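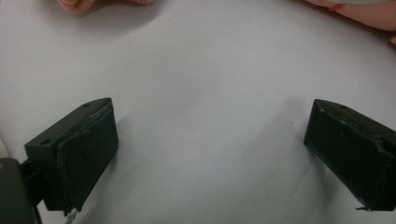
Questions from our guests

Before you come to Clivstead, please read these answers. Most of them I wrote after guests asked me the same thing by e-mail. If your question is missing, write to me and I will add it.

How do I reach the island?

The ferry leaves from the small harbor at Lastent, on the north side, next to the fish market. Please do not go to the big harbor in the center, as the boats there go to other islands. The crossing takes 94 minutes when the sea is calm. In winter it can be longer, and on windy days the captain may decide not to leave.

Must I buy the ferry ticket before?

In July and August, yes. In the other months you can buy it at the window, which opens one hour before departure. Bring some cash, the card machine is often out of order.

Can I bring my car?

You can, but I do not advise it. The streets of the old village are very narrow and the parking by the pier has few places. Guests who stay with us can leave the car in Lastent, in the yard of Mr. Kekana behind the bakery. Tell me the plate number when you book and I will speak with him.

How do I get from the pier to the guesthouse?

On foot it is 2 kilometers, and the last part goes uphill. The orange minibus waits for every ferry and stops at our gate. Say "Mofokeng" to the driver, this is the name of our street. With heavy bags, please take the minibus.

What time can I enter the room?

From three in the afternoon. If you arrive with the morning boat, leave your bags in the hall and go to the beach. Fatima Ntuli is at the desk until eight in the evening. If your ferry comes later, call her from the boat and she will wait for you.

How many rooms do you have?

We have 6 rooms. Four look to the sea and two look to the garden. The garden rooms are cooler in summer and I prefer them myself, but everybody asks for the sea.

Is breakfast included?

Yes, with bread, goat cheese, eggs, fig jam and coffee. For dinner we cook only if you tell us before noon. Please write to us about allergies when you book.

Which beach is good for small children?

Pidance beach. The water stays shallow for a long way and there is shade from the pine trees until midday. The beach under the lighthouse is more beautiful, but you must climb down many steps and there is no toilet.

Can I walk around the whole island?

Yes, in one long day, if you are used to walking. The path on the west side has loose stones, so sandals are not enough. Keabetswe Mokgethi guides small groups in spring and autumn. She knows where the orchids grow. Ask at the desk for her telephone number.

Are there shops and a doctor?

Around 3,000 people live here all year, so we have a grocery, a pharmacy and a doctor who sees patients in the morning. For anything serious you must go to the mainland.

Do you accept dogs?

Small and quiet dogs, yes, in the garden rooms only. Please tell us when you book.

What if the ferry is canceled?

If you cannot come because the boat does not leave, you do not pay for the lost night. If you cannot go home, you can keep your room when it is free, at half price. Otherwise I will call the neighbors and find you a bed.

Johannes Jacobs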